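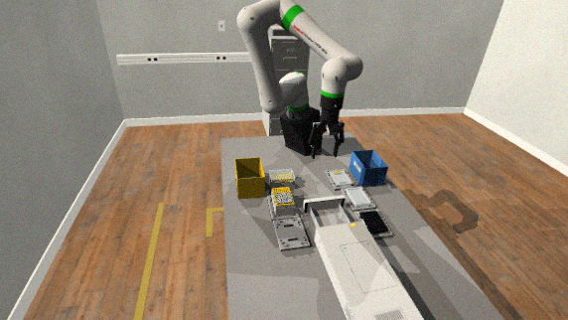
Visit report: Holmgren open day, Tostmont site
September 13, 2022

Holmgren opens its Tostmont building to outside visitors twice a year, in March and again in early autumn. I went to the autumn session with one question from our own repair shop: can a single arm take apart returned equipment and sort the pieces without a person standing next to it?

The work is split between simulation and a physical cell. Simulation comes first. The model has a white arm with a two-finger gripper at the far end of a long grey table, a large white chassis laid out in front of it, and trays and flat parts on either side. A yellow bin stands on the left and a blue one on the right. The room is modelled as well, down to the wall sockets and the tape on the floor. One of the parts has a black-and-white code label on top, and I asked whether the arm depends on such labels. The answer was that it does at present, for some parts, and that they would like to stop.

The task is called Bandine internally. Reusable parts go in one bin, scrap in the other. Since March the team has logged 367 complete attempts in simulation. They count an attempt as complete when every loose part is in a bin, right or wrong, so the figure says little about quality. The share sorted correctly was not given out.

The physical cell ran for 15 minutes during our slot. It handled 6 parts in that time and needed an operator twice. One stop was a flat metal plate that the fingers could not get under. The other was a tray gripped by its rim, which tilted and was put down again. A bench worker would clear the same parts in almost 2 minutes, by the host's own estimate. The arm can run overnight, but only if the stops go away, and a stop at one in the morning costs the rest of the shift.

Flat parts are the main problem. A two-finger gripper closing from above wants something with sides. The team has tried sliding a plate to the table edge first, which works but needs clear space, and there is not much of that with a chassis in the middle. Suction is planned – no date was offered.

The second half of the tour dealt with household chores under the name Ondance. This is at an earlier stage. The arm folded a tea towel on the second try and put cutlery in a drawer, provided each piece had been laid out separately beforehand. Whoever lays it out could put it in the drawer. The engineers were quite open about this and treat the home work as a test of perception.

For our shop, I would not budget for an arm next year. Lifting blocks and thick trays into a bin looks close to usable, and I would ask for a trial with our own parts before the next March session. Removing covers and screws was not shown at all, and most of our labour goes there. Visitor parking is behind the building and fills early.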